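March
By Umesh Tyagi

Sun-ja Maeng had a figure of £11,000 in her head when she began pricing equipment for Temba, and she spent very little of it on what she first had in mind.

"I wanted an arm," she says. "Everybody wants an arm. Then I got the quotes from Drundix and Camari and saw what was left out of them. Mounting, guarding, the service visits. The arm was the cheap bit."

She put the arm off for a year and bought hand-held grippers instead, 6 of them, with a glove for each operator. The aim was to collect handling data at ordinary tables, with plates and food, before paying for a machine to do the same work.

Her spreadsheet has a line for everything. Spare finger pads are on it, and so are memory cards, which she under-ordered. "I allowed £183 for storage. That was gone in the first month. If I did it again I'd put £500 there and take it off the travel."

Raltent offered her a lease. She turned it down after reading the return terms, which charged for wear on the grips. "They're held all day. Of course they wear."

She is now writing the second-year budget and has asked for the arm again, this time with a maintenance contract priced in from the start. Training time has its own row too. Last year it came out of other people's hours and caused some bad feeling.

"I'd tell anyone to ask for the price of the second year before the first," Maeng says. "Some suppliers had it ready. One took three weeks to send me a number."

We use cookies to remember your settings. Manage preferences.

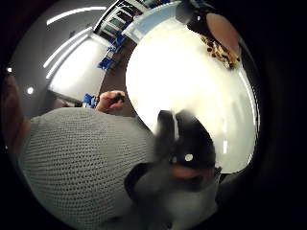
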